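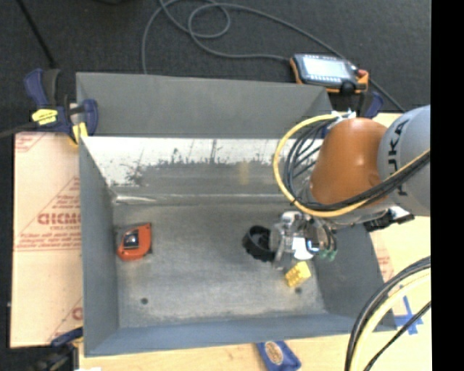
The big gray bin on the workbench, with one black round piece down on the floor of it.

Sorting bins, Prandcombe shop

This is the bin everyone keeps asking me about! It's plain sheet metal with sloping sides and an open top, and it sits on the light wood bench by the door (the one we hauled over from Stostby in April). I paid 40 dollars for it and I'd do it again — the left side is nice and smooth and the flat floor is easy to wipe down.

Yes, it's scuffed. There are thin dark scratches on the inside of the far wall and a yellowish smudge I've given up on. I tried scrubbing one Sunday and got nowhere, so the smudge stays. Next up is a rack for the 12 smaller bins, once I clear a spot for it.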